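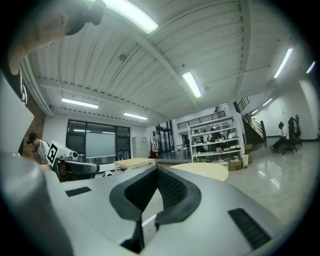
Figure 2. Ribbed white ceiling over a large open room.

4.2 What people told me about noise overhead

I came into this part of the study expecting to write about floors. Floors are what the older papers on shared workspaces talk about: footsteps, rolling chairs, dropped pens. Then I started reading the survey answers and kept running into the word "ceiling," often in the first line. Ribbed ceilings like the one in Figure 2 came up a lot, and so did bare concrete and the soft hanging panels that people either love or want to throw out a window.

The survey went to everyone with a desk in the Filtlow and Stirkon buildings, and 214 people filled it in. Of those, 87 wrote something in the open comment box at the end, much better than I had hoped for (I had left the box in mostly out of habit). Elżbieta Kołodziej and I each read all the comments on our own and sorted them by topic, then sat down together and argued over the ones we had sorted differently. Most of the arguments were about sarcasm. When a person writes "lovely echo, very cathedral," is that a complaint? We decided it was.

The complaints fell into two big piles. The first pile was about speech carrying too far. People could follow a phone call from the other side of the room, word for word, and they hated it. Several said they would have been fine with plain noise, like a fan or traffic, and that it was understanding the words that wore them out. This fits what I heard in the pilot interviews in July, when one man told me he now knew every detail of a coworker's kitchen remodel and had opinions on the tile.

The second pile was harder to name. Elżbieta called it "harshness" in her notes and I ended up keeping the word. These comments were about plates, laughter, keys on a desk, the scrape of a stool. The sounds themselves were short, and people mostly said they were too bright or too sharp. A hard ceiling sends that kind of sound straight back down, so I was not surprised to see it. I was surprised by how many people blamed the wrong surface. They pointed at the windows, or at the new tables, and only a few ever looked up.

I should say a word about ribs. A ribbed ceiling is not the same thing as a flat one, and it's tempting to assume the ribs will scatter sound and fix everything. How much they help depends on how deep they are and how far apart, and on the pitch of the sound you care about. Shallow ribs do very little for the lower part of a voice. What I can't do is tell you how much of the harshness in our comments comes from the ribs or the lack of them, and I'd be suspicious of anybody who claimed they could from a survey alone. Section 5 has the measurements, and they help some.

We did try one cheap test. At the Messina annex, Aleksandra Pietrzak played a recorded reading through a small speaker at normal talking level, and listeners walked away from it until they could no longer make out the words. Each listener got 30 short sentences. The walk was longer than I would have guessed, and it got longer still late in the afternoon, when half the desks had cleared out - fewer bodies and coats to soak up the sound, I suppose, plus less chatter to cover it. We ran everything a second time at 9:15 in the morning to check, and the distances shrank again.

One more thing that doesn't fit neatly anywhere. A handful of people said they liked the noise. They had come over from the Gimedine office, which had thick carpet and low tiles, and they described it as a place where you were afraid to open a bag of chips. To them the hard, high room felt friendly. I had planned to treat these answers as outliers, and Elżbieta talked me out of it, and she was right to. They line up with the seating data in Section 3, where the same group picked desks near the entrance when they had a free choice.

So when I compare ceiling types in the next section, I report the comfort scores separately for people who had moved from a quiet office and people who hadn't. The split was added after I read the comments, so please treat it as exploratory.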